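Enasham Home & Kitchen Board
Cooking and Kitchenware > Bowls, basins and dishes

Topic: Do I really need a "nesting set"? Talk me out of it (or into it)

pottering_on
Posted 29/09/2026

I've been looking at the Bornum mixing set, five bowls that stack inside each other, lids included, 49 quid. Everyone on here seems to rave about it and I can't see why. What I own already is a mix of odds and ends and it does the job, I think. But the cupboard is a mess and every time I want the bottom one I have to lift out everything above it.

So is a matching set any better, or is it the same pile of bowls with a nicer box?

greyteapot
Same pile of bowls, nicer box. Save your money.

MarrowfatP
I'll disagree with greyteapot. I had odds and ends for years and swapped to a set last September. The cupboard is better. They go down into each other properly so the stack is the height of the biggest one plus a bit. With mixed bowls you get a wobbly tower where the rims catch.

Is it worth 49? I paid 40 in the sale and I'd say that was fair. Not sure I'd pay full whack.

greyteapot
You paid 40 quid for a shorter stack.

MarrowfatP
Yes, and I'd do it again. I've got one cupboard.

saltcellar22
The thing I don't believe about these sets is the sizes. There are always five because five looks good in the shop. The smallest holds an egg and the biggest doesn't fit in the sink. You end up using the middle two. Pottering, which of yours do you reach for in a normal week? If it's two, get rid of the others and your cupboard problem has gone for nothing.

pottering_on
Fair question. Two white bowls, a steel one, and two big shallow steel dishes. The wide white one is salad and anything going to the table. The little deep white one is beating eggs, leftovers, soup if I'm on my own. The steel bowl is for mixing. The shallow dishes are for dough and for rinsing greens, and I'd be lost without at least one of those.

Looking at them like that, I'm less sure a set would replace anything. None of the Bornum ones are shallow.

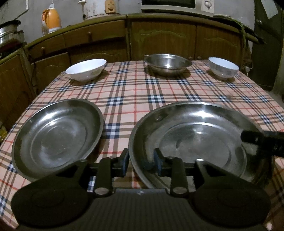
tansy_b
Don't get rid of the shallow ones whatever you do. A wide flat-bottomed dish is far better for kneading than any bowl with a round bottom, you can get both hands in and it doesn't rock about. The sets never have one. I asked in the shop at Gornport and was told to "use the lid", which I took as a no.

saltcellar22
I'd question whether you need two of them, mind. What does the second one do that the first can't?

pottering_on
Holds the washed greens while the unwashed ones are in the other. Also goes over the top as a cover when dough is resting, though it's not a great fit.

saltcellar22
All right, that's a use. I withdraw half the remark.

hobnail
Coming at this from another side. Steel or china, pick one. Mixed stacks are how china gets chipped. I lost a good bowl to a steel rim and I still look at the chip every morning because I was too mean to throw it out.

greyteapot
Tea towel between them. Solved.

hobnail
Tea towel between them and now the stack's higher and you've got no tea towels. I've done that. You stop bothering after a week.

MarrowfatP
Kitchen roll, one sheet. Thinner.

hobnail
Also stopped bothering after a week.

lantern_jaw
I don't see what's wrong with two stacks. Steel on one shelf, china on the other. The wide white one at the bottom with the small deep one sitting in it. Steel bowl sitting in the bigger of the two dishes, or turned over. If the dishes go one inside the other they'll take hardly any room. You don't need any special kit for that and it won't cost you 49.

pottering_on
The dishes do go one inside the other but they stick a bit. I have to give them a tap.

lantern_jaw
Are they going away damp? Mine grip like anything if there's water between them. Leave them out until they're bone dry and see if it's any better.

tansy_b
I'm not convinced it's the water. Mine stick dry as well. I think it's down to the angle of the sides, and if they're from different makers you're stuck with it (sorry). I turn one of them the other way up.

lantern_jaw
Then they're not nested, they're balanced.

tansy_b
They've been balanced since I moved to Enasham and haven't fallen yet.

Quillet
Has anybody on this thread used the Bornum lids for more than a month? I ask because the lids are supposed to be what you're paying for, and I've yet to hear a good word about them from a person who isn't selling them. There's a Bárány set as well, at 115, and the only difference I could find was the lids and the colour.

MarrowfatP
Mine are fine on the small ones. The big one has gone slightly out of shape and lifts on one side. I put it through the dishwasher, which the leaflet said was all right.

Quillet
So 40 quid for bowls and a lid that lifts. And 115 for the other lot. I'll carry on with a plate on top.

greyteapot
A plate on top has never let me down.

hobnail
It has me. Fridge, gravy, don't ask.

pottering_on
Right. I'm going to try the two shelves first and see how I get on. I might still look out for a second steel bowl that sits inside the one I've got, as that's the size I always run out of when I'm baking. I'm not buying a whole set to get one bowl.

saltcellar22
Second-hand shops. Steel ones turn up all the time. Take yours along and try it for fit, and never mind what the label says about the size, they all measure differently. I've got two marked the same and one holds a good cupful more.

MarrowfatP
For the record I still like my set.

tansy_b
We know – you've got the lids to prove it.

MarrowfatP
Four of them, anyway.

Quillet
If you do find a steel bowl, pottering, check the rim. The cheap ones are folded over and the water gets in underneath and dribbles out on your feet a day later. Hold it up and run a nail along the edge. If there's a gap, put it back.

pottering_on
Just checked mine and one of the shallow dishes does have a gap. Explains the puddle in the cupboard. Is there any way of sealing it or do I live with it?

lantern_jaw
Stand it on its edge to drain. I wouldn't put sealant on anything that has dough in it.

Page 1 of 2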